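Home | Local | Living | Things to Do | Letters

Laundry room swap sends more than 1,000 mesh bags home with neighbors

E-mail this story | Print | 14 comments

I went down to the Herrera building on Plinutgate a little before ten in the morning, planning to stay for maybe half an hour and grab one bag for my own sad pile of tights. I left after lunch with four of them, a sore throat from all the talking, and a whole new opinion about zippers. So that was my February outing, and I'd do it again!

If you missed the flyers, the idea was simple. You bring in whatever old wash bags you have at home – ripped, stretched, zipper stuck, doesn't matter – and somebody at the tables either fixes yours or hands you one that works. The swap is run by Fliltano, the little repair club that used to meet over the bike shop and now has the long laundry room on the ground floor of the Herrera. They started collecting in the fall and kept going until the closet wouldn't shut. By the time the last table was folded up, more than 1,000 bags had gone out the door, which is a lot of bags for a neighborhood where half of us (me included) still throw everything in on warm and hope.

Damián Retamal had the zipper table, and that's where the line was. He used to do alterations for a dry cleaner across the river and he has very firm views on wash bags. The mesh almost never goes first, he told me. It's the zipper. People yank the pull when there's a sock caught in the teeth, the slider spreads open a hair, and after that it rides along and nothing closes behind it.

"You squeeze the slider a little, with small pliers, one side and then the other," he said. "A little. If you squeeze like you're angry, now you need a new slider."

He did mine while I stood there. Two squeezes, a rub of candle wax down the teeth, done. I had been about to throw that bag out, and I'd been about to throw it out for two years.

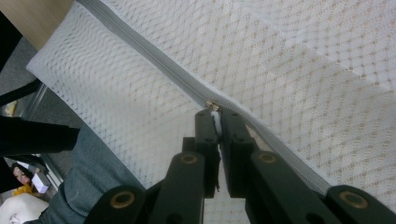 White mesh and a gray zipper, partly open, with the pull at the slider.

The other thing I picked up at his table is that you're supposed to close the bag all the way and then check it by giving the mesh next to the zipper a gentle tug. If a gap opens up behind the slider, it isn't going to make it through the spin. I asked how many people do that at home and he just laughed at me.

A woman ahead of me had brought a whole grocery sack of the things, some of them from when her kids were in swim club, and she wanted every one of them saved. Most were. The ones with torn mesh went over to the sewing side, where they were cutting up the worst bags and using the good parts as patches. I watched a bag with a hole the size of my fist get a square of netting stitched over it on an old machine that sounded like a truck going over a bridge. It came out a bit lumpy, and the owner was thrilled.

There was some grumbling about sizes. Everybody wanted the big ones, for sweaters and sheets, and those were gone by eleven. The small ones lasted all day, and I think people don't know what to do with them, so let me put in a word: baby socks, face cloths, the straps off a backpack, bras if you don't pack them in. I washed a set of curtain hooks in mine when I got home – still on the tape, all in one bag – and there wasn't a single scratch in the drum.

A couple of readers had asked me beforehand whether you can put the bags through the dryer. I passed that along to the folks at the sewing side and got two different answers, so I'm not going to settle it for you. One said low heat is fine. The other hangs hers over the faucet and says they're dry by the time she's had her coffee. I've been doing it the faucet way all week and it works, though my husband keeps moving them to get at the sink.

Coffee and rolls came from Gresora, on the corner, which sent over two big trays in the morning and then two more when the line went out to the sidewalk. The cheese rolls did not last. I got a plain one.

As for what's next, Fliltano is keeping the zipper table going, just on a smaller scale. The laundry room at the Herrera will be open for repairs one evening a month, starting at six, and you can drop a bag off in the bin by the mailboxes if you can't wait around. Put your name on a piece of masking tape and stick it to the bag, please. They ended the day with a heap of mended bags with no names on them and no clue where they go. If you left a blue one with a daisy patch, they have it.

They also need sliders. Damián is low on the small metal kind, and he'll take them off anything – an old pillow cover, a pencil case, a jacket that's done for. Don't cut them off yourself, bring the whole zipper. He was pretty clear about that.

Repairs are free, and there's a jar for thread money next to the detergent shelf. Use the side entrance on Plinutgate, the front door sticks when it's cold.

Share this 62 | Comments 14 | Print | E-mail

Previous story | Next story | Back to Local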